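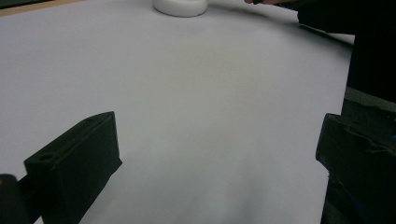
Caltau Table Paper in Lavender White, laid over a tabletop

Caltau Table Paper, Lavender White
Item 3164 (folded pack) / Item 3338 (flat carton, 280 sheets)
By Taleck

We've carried table paper for years, and this is the one we keep taking home ourselves. Caltau is a plain, matte sheet that you lay over a work table, a kitchen table, a kids' craft table or a desk, and then you get on with whatever you were going to make. It has no print on it, no grid, no logo in the corner. You get a big quiet surface in a very pale lavender white, and if you've ever tried to find a small white bead on a bright white tablecloth you'll see right away why we like the tint so much!

The color

In the morning it looks nearly white. By late afternoon the lavender comes up a little, and under a warm lamp it goes soft and almost gray in the low spots. Natália Ševčík, who picks the colors at Taleck, tried a straight white first and found it too harsh under a desk lamp. She went through a cream, a pale green and a blue before she settled on this one, and we think she got it exactly right. Black tools stand out on it very clearly, and white dishes and cups still have an edge you can see.

The surface

Matte all the way across, with a finish that is slightly uneven to the eye. Pencil, crayon, felt tip and ballpoint all take well. Fountain pen will feather a bit. Watercolor is fine for swatches and for cleaning off a brush, but this isn't painting paper and a heavy wash will make it buckle.

It creases like paper, because it is paper. The folded pack (3164) will show its fold lines when you open it, and a sheet that has been handled a few times picks up faint diagonal creases that catch the light. They don't get in the way of cutting, gluing or sorting. If you want the flattest possible start, get the flat carton.

What people use it for

Model building and miniature painting. Sorting beads, buttons and screws. Wrapping presents (as the table cover, although plenty of you have told us you wrap with it too). Pottery classes, for setting out finished pieces. Potting up seedlings. Drawing a plan for a garden bed at something close to full size, which is what Horațiu Bălan in our warehouse did with his, and then he followed it straight off the table. Board game nights where somebody wants to keep score right on the table!

We also love it for laying out small parts during a repair. Put each part down, draw a ring around it, write a note next to it, and when you come back after lunch you know what goes where.

How to lay it

Wipe the table and let it dry. Open the sheet fully and turn it so the curl faces down. Smooth from the middle out with the flat of your hand, not your fingertips. A little low-tack tape under each corner will hold it, or you can fold the edges over and tape them under the tabletop if you're expecting enthusiastic children. Two sheets can be joined with an overlap the width of your palm.

Care and storage

Crumbs and sawdust shake off. Dry smudges mostly lift with a soft eraser. Grease doesn't come out, so flip the sheet over and use the other side, which has the same color and the same finish. Keep spare sheets flat in a drawer or under a mattress, away from sun. The lavender will fade in a bright window, slowly, and we think it looks nice faded too.

Please don't use it directly under food, and don't set hot pans on it.

Choosing a pack

3164, folded pack: good for home use and easy to keep on a shelf. Fold lines will show.
3338, flat carton: 280 sheets, shipped flat. Best for classrooms and workshops. The carton is heavy, so have a second person there to help carry it in.
597, corner tape: low-tack, sold by the roll, and works with either pack.

Questions we get

Will the color rub off on things?
No. The tint goes all the way through the sheet.

Can I iron it?
Yes, on low with no steam and a cotton cloth over the top. It softens the fold lines but won't remove them completely.

Is there a darker shade?
A gray is planned for June. Domnica Jitaru at our order desk is keeping a list, so drop her a note if you'd like to hear when it's in.

Can I get a sample?
Of course! Add "Caltau sample" in the notes box with any order and we'll tuck a half sheet in with it.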